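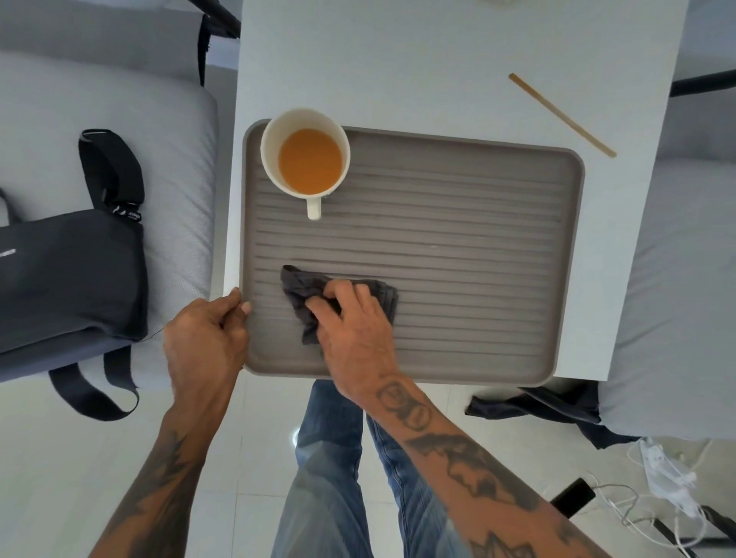
Wiping a ribbed tray with a dark gray cloth.

Last updated: October 30, 2021

A tray with ridges looks nice on the table, but the tea goes down between the lines and stays there. In my home we wipe it like this.

Put the cloth in warm water with 2 drops of dish soap and squeeze it well. Hold the tray by the rim with one hand and press with the other. Go along the ridges first, from side to side, and only after that across them. For old sugar I leave the wet cloth on the place for six minutes.

If you have a cup still standing on the tray, you can begin from the opposite corner, but please move it before you come near. The corners I do last, with a cloth folded over one finger. Do not use the rough side of a sponge, it leaves scratches.

Celina Szewczyk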